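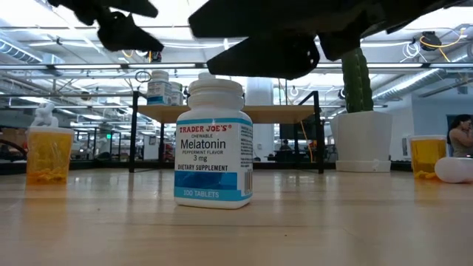 Tolera Tesfamariam told our group at the door to go ahead and ask the rude questions first, so I did, and the answer was no, it can't open a childproof cap yet. Not reliably, anyway. That was my whole reason for driving out there, so I could have turned around and gone home, but I stayed for both sessions and I'm really glad I did.

This was the Lumlow open day I posted about back in April when they first announced it and then moved it twice. I promised a report, so this is it. I'm typing from notes on the back of the parking slip, so if I get a term wrong, somebody who knows better please fix me.

The drive was 80 minutes for me. Coffee was fine. There were about 40 visitors, way more than I expected, and they split us up so everybody could get close to a table. Mine was the medicine table. It's a pair of arms facing each other across a tabletop, and the job is sorting and handling bottles: the everyday stuff, vitamins and sleep aids and the amber prescription kind. Pick one up, pass it to the other arm, put it back where it belongs.

For the first session a person was driving. You hold a pair of handles and the arms copy you. For the second session they switched to the software they call Rernine and it ran without anybody on the handles. I'd say the first one was smooth and the second one was slow and a bit hesitant, but it did get there more often than it didn't.

They let a few of us try the handles! I was terrible. I knocked over the first bottle I reached for and then chased it around for what felt like a week. You don't feel anything back through the handles (or I didn't) so you're judging all of it by eye, and the fingers come down to a point, so if you're a little off to one side you push the bottle instead of grabbing it.

Happy to answer what I can.

- marlo_k

---

### Ledo

Thanks for writing this up! I was signed up and couldn't make it.

Question about the handoff from one arm to the other. Do they put the bottle down on the table between, or is it a real pass in the air? I've been fighting with that on my own little setup in the garage for months and I always end up cheating with a put-down.

Also, did they say what they do about light? A glossy tabletop drives my camera nuts. Every bottle has a ghost bottle under it.

### marlo_k

Both! When the guy was driving he passed in the air, very casual about it. On Rernine it set the bottle down in the middle and the other arm picked it up from there. I asked if that was on purpose and he said they have both kinds of runs in their training pile, and the software just seems to like the put-down. So you're not cheating, or you're cheating in good company.

I didn't ask about the light, sorry. It's a regular open office with rows of fluorescents overhead, and they hadn't put up any curtains or special lamps around our table. I did think of you when I saw the reflections.

### gantry_gus

I was there too, different group, and I came away a lot less impressed. Sorry to be the grump.

The driven session is a puppet show. A good puppet show, sure, but a person is doing the thinking. Then the real one starts and you get a bottle moved every once in a while and everybody claps. I've worked around pick and place machines most of my life. A machine from before my kids were born would have cleared that table before the Rernine one had made up its mind on the first bottle.

And my group had a restart that went by pretty quietly. It froze over one of the amber ones and a tech reached in and nudged it. If you're going to count successes, count that one on the other side.

### marlo_k

Hm, we didn't have a freeze in my group, or I missed it. We had a drop. They didn't hide it, the guy said "well, that's a drop" and wrote it down.

I don't think the old pick and place comparison is fair though. Those have a fixture and know where every part is going to be. Between runs they had visitors come up and shove the bottles around wherever we wanted. I put one right up against the back of the riser just to be mean. It got that one! It took three tries and I was way too happy about it.

### gantry_gus

Three tries on a bottle in my mother's kitchen is a bottle on the floor.

### pillbox_pat

Jumping in from the other side of this. I can't do caps anymore (hands) and I've had a robot arm on the wish list since forever, so I read these reports with a different eye than you guys.

Speed means nothing to me. I'd sit there with my tea. What I want to know is whether it can tell the bottles apart. If two of them are white with a white cap and the same size, does it read the label or does it go by where the thing was last time? Going by where it was last time scares me. My grandson rearranges my shelf every time he visits.

Second thing, does it handle loose tablets at all or just bottles?

### marlo_k

Pat, great question, and I wish I'd thought to ask the first part better. Somebody in our group did ask and what I wrote down is "looks, doesn't read." Meaning it goes by the overall look of the bottle from the cameras and doesn't pull the words off the label. I'm not sure if that's the whole story. You'd ask it for the melatonin and it went to the right one while I was watching, but that label is pretty different from its neighbors. I'd want to see it with two near twins side by side.

Loose tablets, nope. There were uncapped amber bottles with tablets in them and the job was to move those upright and not spill. No picking up single pills. He was very clear that it's a research table and they're not telling anybody to take medicine off it.

### Ledo

"Looks, doesn't read" is about what I'd expect. You could bolt a label reader on the side pretty easily though. Have it pick the bottle, hold it up to a camera, check the text, then go on or put it back. It's one more step and Pat isn't in a hurry :)

### gantry_gus

Or a barcode scanner. Been around a while, those. Works every time, no training pile needed.

### pillbox_pat

Gus, I'd take the scanner. I'd take anything. But something still has to hold the bottle up to the scanner, and that's the part I can't do on a bad day.

### gantry_gus

Okay. Fair point, I'll give you that one.

### Vukadinović

Long-time reader, I think this is my second post ever.

I helped with a setup a lot like this at school, so maybe I can fill in some of the why. The two arms sit on rails at the sides so they can be moved and locked again, and you want them in the same spot every day or your old recordings stop matching. Same thing with tape on the floor. If a table rolls a couple of inches, you can lose a whole afternoon wondering why the runs went bad.

The driven session is the part that gets laughed at, and Gus isn't wrong that the person does the thinking. But that's where all the examples come from. Somebody has to do it by hand over and over with the bottles in different places, and it's dull work. My record was seven hours in a day with breaks and I saw bottles when I closed my eyes.

Where I agree with Gus is the nudge. We had a rule that any touch meant the run was a fail. If Lumlow counted a nudged run as a good one I'd like to know.

@marlo_k did you get a look at the whole table from the driver's side? I'm curious how much clutter they keep on it.

### marlo_k

Oh that's really helpful, thank you. The tape makes sense now. I walked right across it like it wasn't there.

Yes, I have one of the whole table. The bottles are up on a little riser toward the back and the middle is left clear for the arms to work in. There's a keyboard behind the riser and a potted cactus over on the right, so it's not bare, but there's a lot more free space than on my kitchen counter, I'll tell you that. 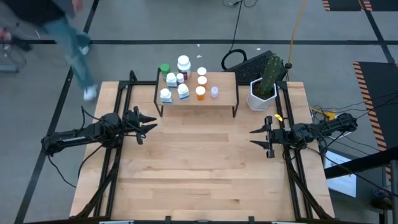
### Vukadinović

Perfect, thanks. That's more open space up front than we had, and it would explain the put-down habit a little. If there's always a nice clear spot in the middle, why wouldn't it use it?

I'd watch the back row too. With bottles standing behind other bottles you have to come in from above or go around, and that's where ours used to clip a neighbor and take it down with it.

### Ledo

Okay I'm jealous of the rails. Mine are clamped to a workbench and I move them by swearing at them.

Did they say if the open day is going to be a regular thing?

### marlo_k

They want to do another one in spring, no date yet. There's a sign-up sheet and I put my email on it, and I'll post here when I hear. They also asked people to write in with things they'd like to see on the table. I put down pill organizers, the plastic kind with the little flip lids. Pat, if you have a better one tell me and I'll send it in.

I also wrote to ask about the nudge in Gus's group and how they score it.

### pillbox_pat

Eye drops! The bottle is tiny, the cap is tiny, and it rolls. If it can twist that cap off and hand me the bottle right side up I'll drive out there myself.

### gantry_gus

I'd like to see them run an hour straight, no restarts, with the count up on a screen where everybody can see it. Good number or bad number, I don't care. I'd clap for that.

### marlo_k

Sent both. Quick update, I got a reply already: any touch is a fail in their log, and the run Gus saw is down as a fail. They said they should have said so out loud to the group.

### gantry_gus

Good. Put me down for spring, then. I'm still bringing a stopwatch.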